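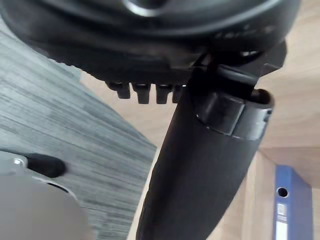
Vol. 11, p. 458

Figure 4. Wrist camera view during an approach to the gas-lift column of an office chair.

4.2 Reaching under furniture

The second set of trials used office chairs, where the parts of interest lie below the seat and are hidden from the fixed room camera. The policy, Neria, had to find its way with the wrist camera alone. Figure 4 gives a typical input. The seat shell, the tilt mechanism and the column are all black, and the edges between them are weak. The carpet and the light wooden surface behind give much stronger edges, but they say little about where the chair is.

We trained on 2,000 recorded approaches and tested on 309 that were kept apart. Neria was compared with Dretevent, which uses the same network but takes one image at a time. Both were given the same start poses.

Most failures of Dretevent came from confusing the collar with the column below it. Neria made this mistake less often, which we put down to its use of earlier images in the same approach. Both methods did worse when the gripper housing hid the lower part of the column. Masking the gripper out of the input did not help either of them, and we left it in for the tests in Section 4.3.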